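Reposting my saga in one thread because people keep finding post 4 and asking if I still have both thumbs. I do. Settle in.

1/ I do hand-held gripper work. You hold a gripper in each hand, pick up ordinary objects, put them down again, and the grippers write down how far open they are the whole time. Glamorous stuff. My mother tells people I'm in computers.

2/ Last October the left gripper started lying. It would be closed on something and report itself wide open. Then it would be wide open and report itself closed. In between, it was fine, with the calm of a kid standing next to a broken lamp.

3/ The log flagged it as fault 901. I looked up 901 in the Stultix manual. The entry reads, in full, "Position disagreement. See 558." So I went to 558. "General fault. Check for 901."

4/ Anyway, that was the morning it pinched me. I had the fingers open, I was clearing a bit of lint, and my other hand squeezed the trigger out of pure habit. Thumb, meet finger pad. No blood, plenty of vocabulary. I filled out the incident form, where the box for "equipment involved" is bigger than the box for "what happened."

5/ The form went to Els Verbruggen, who wrote back "why was your thumb in there." Fair. It's a rule now: power off and hand off the trigger before anything of yours goes between the fingers. It was a rule before, too. It's a laminated rule now.

6/ Back to the lying. The awkward part is that the grip was fine. Phone cases, cards, boxes, it held them all. A gripper that drops things gets fixed by lunch. One that does its job and writes down nonsense can go on for weeks with everybody smiling at it.
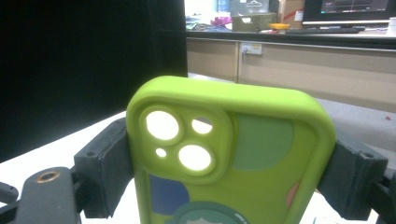 Farzana Karunaratne: Had the same thing on a Pellero unit. Swap the cable before you touch anything else. I took the whole finger assembly apart first and I would like that afternoon back.

7/ Reader, I took the whole finger assembly apart first.

8/ For the record, it went back together with 2 screws left over. I put them in a cup and labeled the cup "optional." Els relabeled the cup.

9/ With the screws back where they belong, I tried recalibrating. Close all the way, open all the way, close again, wait for the beep. It beeped. It read perfectly for as long as it sat on the bench with no one touching it, so I had a very accurate paperweight.

10/ Then I picked it up and turned my wrist over, palm to the ceiling, and the reading jumped. Wrist back, reading back. Palm up, fully open. Palm down, closed. I did this for a good while. Anyone passing would have thought I was learning a dance.

11/ It was the cable. Of course it was the cable. Where it leaves the body, the bend had worked one conductor nearly through, and every time I twisted my hand it let go for a moment. Farzana, if you're reading this, you may be as smug as you like until dinner.

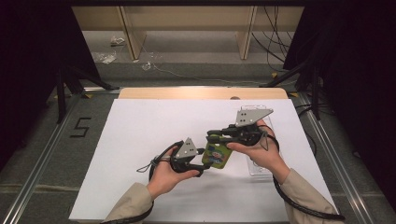
12/ The part that stings is how much of the earlier work was affected. The bad readings only showed up when the wrist rolled, so anything flat and simple was clean, and anything where I'd had to tilt or turn the object was suspect. Those are the interesting ones. Those are the ones I was pleased with.

13/ I ordered a replacement from Smits. They sent the right cable with the wrong connector. I called, they apologized, and they sent the right connector with no cable on it. I'd have been angrier if I hadn't just explained the cup to my boss.

14/ Third package was correct. I fitted it with a loop of slack and a clamp near the body so the clamp takes the bending. Around 2 hours, including the time spent hunting for the clamp, which was in my pocket.

15/ Since then: no 901. We added a check at the start of each shift where you roll each wrist both ways with the gripper held shut and watch the number. If it moves, you stop and get a new cable. Citby, our logging software, will now also complain if the reading jumps faster than a human hand can move, which I asked for and which has already yelled at me for sneezing.

16/ I wrote to Stultix about the manual. They thanked me for my feedback and gave me a ticket number. I'm told the new edition will say "Position disagreement. Contact support."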